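Brammont Returns Center
Picking Automation Project: Progress Report to the Funder
March 17, 2020

Period covered: second half of the pilot, up to the handover of the second picking cell

1. Where the project stands

Both picking cells at Brammont are installed and running on the day shift. The first has been in regular use since the start of the reporting period. The second passed its safety check later than planned, after the guard on the outfeed side had to be refitted. It now runs under supervision and will stay that way until the evening shift has finished its training.

The cells handle small household and office goods that come back from customers. Each item is taken from a tote, placed under the scanner and sorted to one of 9 chutes. Damaged goods, open packages and anything with liquid in it still go to the hand benches.

Dosance supplied the arms and the control software. The conveyors and totes came from Dal Bello and were fitted around the existing line, so the floor did not have to be closed.

2. Throughput

In the best week of the period the two cells sorted 3575 items between them. The weekly figure moves a good deal with the mix of goods. Weeks with many soft items, such as clothing and bedding, are slower. The arms take two or three tries at a soft bag where a person needs one, and after the third try the item is sent to a bench.

Small hard goods go well when they lie apart from each other. Rounded items with a smooth shell are the weak point among these. They turn in the fingers if they are taken off center, and the scanner then misses the label.

3. What has changed for staff

No jobs have been cut, in line with the terms of the grant. The work has changed in the following ways.

Bench sorters now spend up to 2 hours of a shift at the cells. They clear stopped items, refill totes and decide what to do with goods the system rejects. Most of those asked said they liked the break from standing in one place. Several said the opposite: the cell area is louder, and the stop light makes it hard to settle into a pace.

Lifting has gone down. Full totes used to be carried from the cage to the bench by hand, and the conveyor now does this. The first aid book shows fewer entries for back and shoulder strain than in the period before, though the period is too short to draw much from it.

The benches now get a harder mix. With the simple items gone, what reaches them is mostly damaged, dirty or unclear. Staff raised this at both floor meetings. The old hourly target was set for the old mix, and we have suspended it until a fair one can be agreed.

Two new roles have been created, both filled from inside: a cell lead for each shift. The pay grade was settled at the end of the period and has been back-dated.

4. Training and demonstration work

The grasping software learns from recordings of people picking things up with a hand-held gripper. At first Dosance supplied all the recordings. From this period our own staff have made some of them as paid hours, using everyday objects on ordinary tables and at Nekcombe, our smaller site, as well as on the floor. Taking part is by choice. We set a goal of 100 recordings of small rounded goods and met it.

People learn the gripper quickly. The common faults are closing too soon and coming in too low, so that the fingers drag on the surface. Trainers now ask for a short stop with the fingers open on either side of the object before closing. A computer mouse is one of the objects used, being small, smooth and of a kind we see in returns every day.

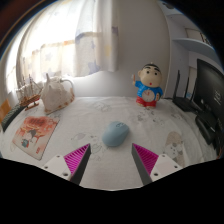
5. Problems and delays

The late guard on the second cell cost us most of the slack in the schedule. Spare finger pads were also slow to arrive, and we now keep a box of them on site.

The evening shift has had less training than the day shift. This was our mistake in planning. Sessions were booked at times that suited the trainers, and evening staff were asked to come in early. They are now held within the shift.

6. Next steps

Finish evening training and release the second cell for full use by May.
Agree on a new bench target with staff representatives.
Load the updated grasping software on one cell only and compare the two.
Measure noise at both cells and price a screen for the side facing the benches.

Spending is within the approved budget. We ask to move the unspent travel money to the noise screen, and would need a written answer before placing the order.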